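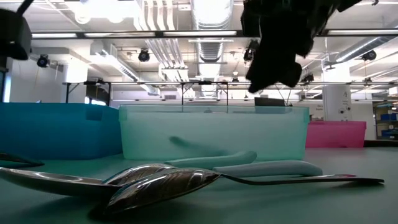
Figure 4. Spoons on the mat, gripper above the bins.

Section 4: Good practice for two-arm sorting runs

Sorting flatware is a terrific first task on the Telum bench. Spoons are shiny and thin, they slide over one another, and you will learn more from one session with them than from a week of foam blocks. The rules in this section keep runs comparable between sites, so please follow them even when you work alone.

4.1 Before power-on

1. Put the three bins on the mat inside the rails.
2. Push each arm cable toward the outside of its rail. Leave a loop at the gripper so the wrist can turn freely.
3. Check that both emergency stops are released and within reach of your chair.
4. Load profile 1505 from the Chiba menu. Older profiles do not know about the third bin.

CAUTION: Keep hands, sleeves and lanyards outside the rails whenever the arm power is on. A still arm may be waiting for its next command.

4.2 Height over the bins

Bin rims get hit more than anything else on the bench. Set the travel height to 300 mm for the first run and lower it only when you have watched a full cycle from start to finish.
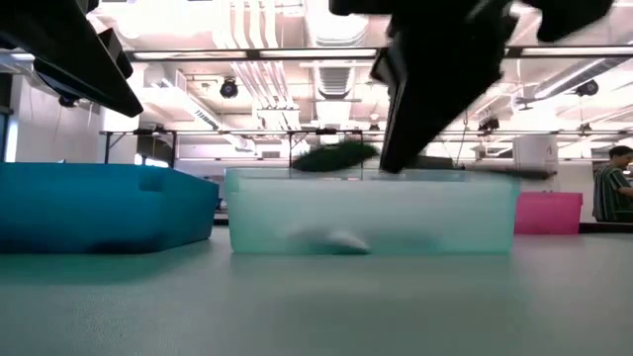

Figure 5. Gripper finger at rim level, center bin.

Note: Bystanders are welcome in the room – it's a fun thing to watch! – but the operator should always know where they are.

4.3 Laying out the spoons

1. Start with all bins empty.
2. Drop the spoons in small, loose groups. Let them cross and overlap; a tidy row teaches the system very little.
3. Mix the handle colors within a group.
4. Keep groups clear of the rails.
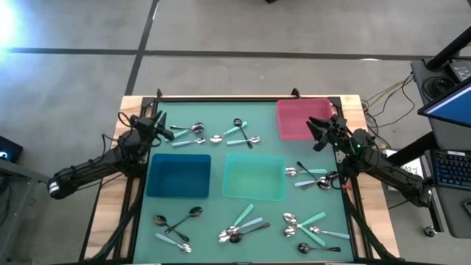
Once the layout is down, leave it alone. Straightening one spoon after the start signal makes the run invalid under the Prirniseo rules, and it has to be logged that way.

4.4 During the run

1. Assign one handle color to each bin and write it on the run sheet.
2. Let only one arm enter a bin at a time.
3. If a spoon is dropped outside the rails, pause both arms before you pick it up.
4. After 2 failed grasps on the same spoon, skip it and go on to the next group.

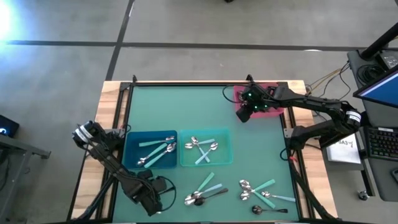 Figure 6. Bins partly filled, two groups still on the mat.

4.5 Ending a run

Park both arms, switch off arm power, and only then reach in. Save the log before you empty the bins. Sites that share results with Surarville should also fill in the layout form (Appendix C).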